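I get a lot of the same emails about Wolness, so I finally wrote the answers down. It's the little grasp planner I maintain on top of Asik, our arm control layer. If your question isn't in the list, open an issue and I'll get to it (slowly, I have a day job).

## What does Wolness do, in one breath?

It takes a point cloud, picks a place to grab, and hands your controller a wrist pose plus a set of finger angles. That's it! It doesn't move anything on its own. Asik does the moving, and if you'd like to plug in your own controller you only have to write one adapter class.

## Do I need a model of every object?

Nope. Wolness never asks what a thing is called. It looks at shape, clumps the points into blobs and scores each blob for how well the fingers could close on it. I do keep a folder of 44 saved scans that I rerun before every release, mostly boring household stuff, and you're welcome to add yours.

## Why does it ignore flat things?

Because the table filter eats them. Anything lower than `min_height` gets treated as part of the table, and a mouse pad or a photo card is so thin that it melts right into the surface. You can drop the value, but then wrinkles in a tablecloth start showing up as graspable objects, and watching a hand go after a wrinkle gets old fast. I leave mine alone and accept that cards stay where they are.

Long, low things are the ones I tune for. A roll of food wrap clears the filter fine, but the planner likes to split it into two blobs when the printing changes color halfway along. Set `color_weight` to 0 and it usually comes back as one piece.

My tuning table has a bit of everything on it, with a box behind the hand and the roll out past the fingers, so the planner has to think about what it might bump on the way.

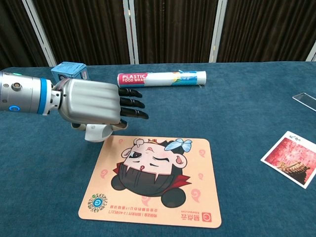 ## It's slow. Is that normal?

Depends what you call slow. A plan should come back in under 200 milliseconds on a decent desktop. If you're seeing whole seconds, check whether debug drawing is on. It's on by default (sorry, I keep meaning to flip that) and it redraws all 1,775 candidate grasps every time.

## The hand stops short of the object. What did I break?

Almost always the wrist offset. Run `wolness check-frames` and look at the last line. If the offset is off by more than 3 millimeters, redo the calibration before you touch any other setting. I've lost entire evenings to tweaking finger speeds when the wrist was wrong the whole time.

## Can I use it with Cordero or Niltard?

Cordero, yes, there's an adapter in the `extras` folder. Macarena Campos wrote it and she answers questions about it much faster than I do. Niltard sort of works, but only for top-down grasps, and you'll have to turn off replanning. I'd love a patch for that one!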